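Black chopsticks, how do you store yours?

tphi_512
Tossed the drawer tray. All in a pink basin now.

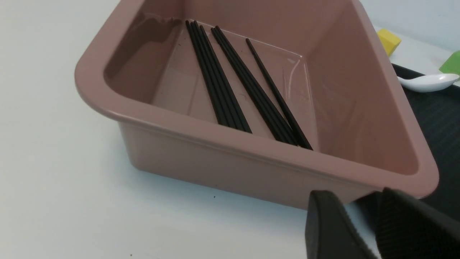
Black ones in the basin, 2nd May

orvokki_s
Tips all one way, good. Id still stand them in a jar tho

tphi_512
Jar tips over. Had a Karno one, hated it

yenquan
Disagree, jar is fine if its heavy. Wheres the basin going, counter?

tphi_512
Somewhere on this, pale so every speck shows 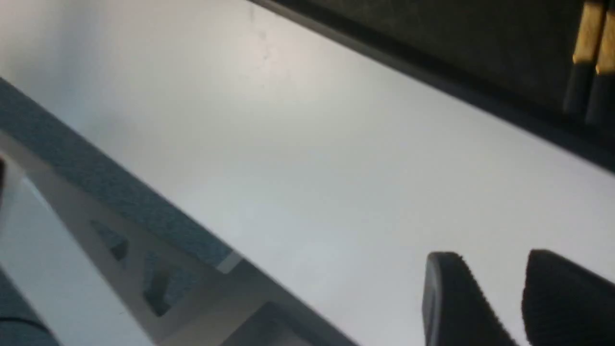

A few specks near the top

khoi.c
Wipe it first lol. And six is plenty out, put the rest away
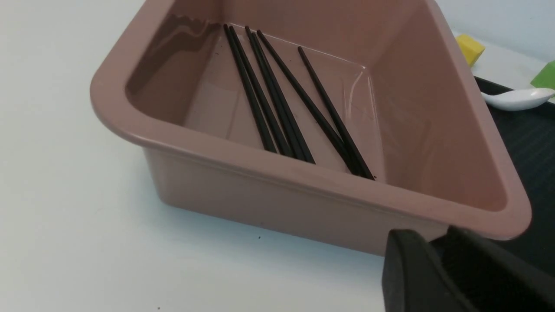 Six in the basin

orvokki_s
Still say jar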